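Robotics club: the sorting task so far

The Thursday robotics club at Corncombe has spent most of this term in simulation, and it will stay there until the break. We have fourteen-year-olds and retired machinists in the same room, and the simulator lets all of them make mistakes at the same speed. Members who missed the first sessions can catch up from the notes in the shared folder. The project is called Hetlow, after the street the club used to meet on, and the task is to pick small parts off a table and sort them by color.

We work in 3 teams. Each team writes its own picking routine, and all of them load the same room file, so results can be compared. The room was built by last year's group and has been left alone apart from a fix to the table height.

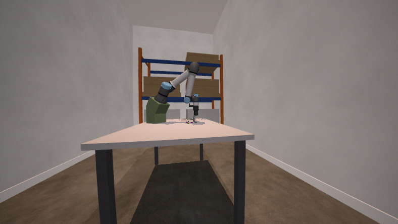 Reach has been the main subject for the last few sessions. The teams began by planning every move from directly above the part, and that works well enough close to the base. It gets harder farther out, where the elbow and wrist have less room to bend. With the arm on its green pedestal at the far end of the table and the parts scattered over that same half, most picks should be possible without stretching, but the order matters. Havlíček, the team named after somebody's old math teacher, sorts its list by distance from the base and takes the near parts first. Zelladix takes whatever its planner scores as easiest. The third team has not settled on a method or a name.

Lambros Vasilakis, who runs the sessions, has asked everyone to stop adjusting gripper speed until the paths are sound. Two weeks went into speed settings in November and the scores at the end were the same as at the start. The default speed is now locked in the settings file. If you need it changed for a test, ask him first and write it in the log.

The other recurring problem is the cluster. When several small parts sit close together, closing the fingers on one can push its neighbor away. The planner still has the old position in memory and sends the arm back to a spot where the part used to be. Havlíček now checks positions again after every pick. That adds time to each run – more than they expected – but it has cut down on empty grabs. Zelladix checks again only after a miss, and they would like to keep it that way.

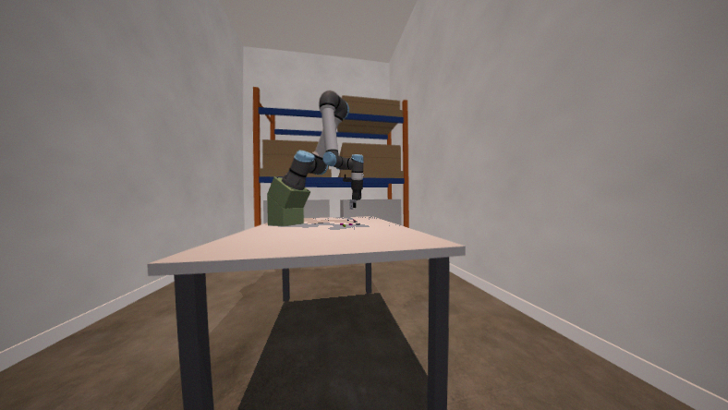
Both approaches are allowed under the rules. A run lasts 30 minutes of simulator time, and a team's score is the number of parts in the correct bin when the clock stops. A part in the wrong bin takes one point off. A part knocked to the floor scores nothing and is not put back. Each team gets 2 scored runs and the better one counts.

Some members have asked whether the start positions will be the same for everyone. They will be. Lambros will pick one random seed on the day and all teams will use it. Practice seeds are in the shared folder, and you are welcome to make your own, but please don't save over the existing ones. That happened once this term and it took most of an evening to sort out.

A few housekeeping points. Log files are filling the club drive, so delete your failed runs unless there is something in them you want to show the group. Keep the room file read-only. If you are working from home, check that you have the same version of the simulator as the club machines, as the older one handles contact between small parts differently and your results will not match.

The third team is short one person and would like somebody who is comfortable reading other people's code. No experience with robot arms is needed. Speak to Lambros at the start of any session – doors open at six thirty – or leave a note on the sign-up sheet by the printer.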